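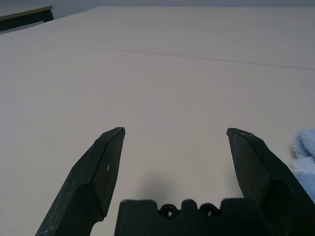
Figure 2. Pale beige surface, matte, with a thin dark line running across it.

4. Results

4.1 Response and sample composition

Questionnaires were delivered to 500 rented dwellings in the Riltstead study area in April. A total of 236 were returned in a form suitable for analysis. Households were invited to indicate their willingness to take part in a follow-up interview, and 40 were selected to reflect the distribution of dwelling type and length of tenancy in the returned questionnaires. Three interviews were later withdrawn at the request of the participants, leaving 37 transcripts. Apartments in low-rise buildings are somewhat over-represented among the interviews, and detached houses under-represented, a limitation considered further in Section 6.

The term "window covering" is used throughout for curtains, drapes, roller and Venetian blinds, shutters and any improvised material fixed over a window for a month or longer. Decals and privacy film were recorded separately and do not enter the analysis below.

4.2 Coverings supplied with the dwelling

Respondents distinguished clearly between coverings supplied by the landlord and those they had purchased themselves. Supplied coverings were most often horizontal blinds in white or off-white, and were described in the questionnaires in largely functional terms. Few respondents named the colour of a supplied blind without being prompted, although most were able to report how it operated and whether any part of it was broken. Where supplied coverings had been retained, they were commonly left in a fixed position for long periods, with one or two slats adjusted for privacy at the street side.

The pattern is consistent with the account given by Negash, who argued that tenants treat supplied fittings as part of the building and purchased fittings as part of the furniture. Our interviews support this distinction in living rooms. In bedrooms the boundary is less firm. Several participants had hung their own curtains in front of a supplied blind and regarded the two as a single covering, drawing both at night and opening both in the morning.

4.3 Colour and fabric selection

Purchased curtains were chosen in most cases with reference to an existing large surface in the room. The wall was the surface mentioned most often, followed by the floor and the sofa. Participants living with neutral walls that they were not permitted to repaint gave considerable attention to undertone, and a number had brought fabric samples home on more than one occasion before buying. The difference between daylight and evening lamplight was raised repeatedly. One participant in a north-facing apartment had returned two sets of grey panels which, in her words, "went purple by supper."

Weight of fabric was a secondary consideration at the point of purchase but became the leading source of dissatisfaction afterwards. Unlined panels were reported to admit more early light than expected, and heavy lined panels were reported to strain tension rods and adhesive brackets. The tenancy agreements examined by Toledo (see Section 2.2) frequently prohibit drilling into the window surround, and the choice of fabric was therefore constrained by hardware to a greater extent than the retail literature assumes. Alcides Toledo has suggested in correspondence that this constraint may be weaker in older buildings, where screw holes left by previous tenants are often reused. Our data do not permit a test of the suggestion.

4.4 Length and placement

Floor-length curtains were preferred in living rooms irrespective of window height. Where a baseboard heater was located beneath the window, however, most households had adopted a sill-length panel, or had tied the fabric back through the heating season. Participants were generally aware that covering a heater was inadvisable and several had been instructed accordingly by the building manager.

Brutel proposed that mounting the rod above and beyond the window opening increases satisfaction with a small room. Responses in the present study offer partial support. Households that had mounted the rod wide of the opening rated the room as brighter, but they did not rate it as larger, and the height of the rod showed no clear association with either rating. The Lelard room-satisfaction scale, on which these ratings are based, may be insufficiently sensitive to changes of this kind in rooms that are already rated near the upper limit.

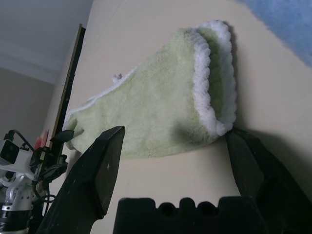
4.5 Retention at the end of tenancy

Respondents who had moved within the preceding two years were asked what had become of their window coverings. Curtains were usually taken to the new dwelling, although many were not rehung there, the most common difficulty being an unsuitable length. Blinds cut to measure were normally left behind. Interview participants expressed some reluctance to spend money on made-to-measure items for this reason, and those who had done so tended to describe their tenancy as settled or long-term. The relationship between expected tenure and expenditure is examined in Section 5.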